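Skenlow Institute of Technology
School of Work and Organisation
Module handout, Unit 2: Robots on the assembly bench and the people beside them
Issued 2020-06-04

Purpose of this handout

These notes accompany the lecture on the introduction of robot handling at the Camacho works. Students should read them before the seminar and bring a copy. The technical reading on grippers is listed separately and isn't required for this unit.

1. Background to the case

The Camacho works makes fitted parts for display cases and cabinet locks. Until January the insertion bench was staffed wholly by hand. An operator picked up a part, turned it until its outline agreed with the opening, and pressed it home. The target stood at 600 parts per shift, and the average recorded for experienced operators was 582.

The firm then took on a handling cell supplied by Doltunix, with planning software known as Ideck. In the first full month of use the average for cell and operator together was 595 parts per shift. Students are asked to note how small this change is. The management case for the cell rested mainly on strain injuries to the wrist and thumb, and the output figures were given second place in the proposal put to staff.

2. What the task demands

Insertion looks simple to an observer. In practice it has several stages, and each draws on a different kind of skill:

Finding the part and judging which way it lies.
Taking hold of it so that it stays upright.
Bringing it over the correct opening and turning it to match.
Lowering it, and stopping if it meets resistance.

A person carries out all four with little conscious thought. Operators interviewed for the case found it hard to say how they knew that a part was a few degrees out. Several said that they felt it in the fingers before they saw it. Knowledge of this sort is called tacit knowledge, and its loss is one of the recognised risks when a task is handed to a machine. A round peg can be turned to any angle and will still go in. A five-pointed shape has only a few positions in which it will fit, and the third stage becomes much harder.

3. Changes to the operator's work

Before the cell was introduced, the operator's day was made up of handling. It is now made up of setting out, watching and correcting. The job title has remained the same, and so has the grade – a point which the staff side raised at an early stage and which has not been settled.

Three matters from the interviews deserve attention. First, watching was described as more tiring than expected, in particular during long runs without a fault. Secondly, operators wished to be told why the cell had stopped, in plain words, and disliked having to fetch a technician to read a code. Thirdly, newer staff had fewer chances to learn the hand method, although they were still expected to use it when the cell was out of service.

The works has since set aside part of each shift for hand insertion. Opinion on this is divided.

Plates for Unit 2: handling and insertion with shaped blocks.
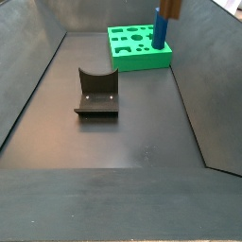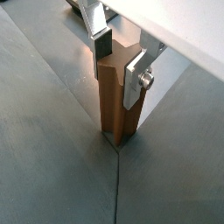
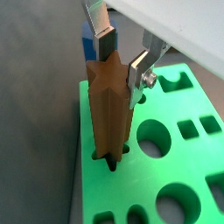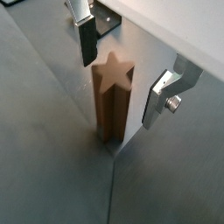 4. Questions of responsibility

Where a part is damaged during insertion, the works must record a cause. Under the old arrangement the cause was entered against the bench. Under the new one it may be entered against the cell, the settings or the operator on duty. Staff reported that the last of these was chosen too readily in the early weeks. The form was later altered so that the operator could add a statement before it was signed.

Students should consider who is in a position to prevent an error at each of the four stages in section 2, and whether the form reflects this.

5. Preparation for the seminar

Write one page on either of the following topics.

(i) The case for keeping hand insertion as a regular part of the shift, with attention to both skill and injury.

(ii) The grading of a job in which handling has been replaced by supervision.

Written work should be handed in at the School office before the seminar. Late work will be read but will not receive comments.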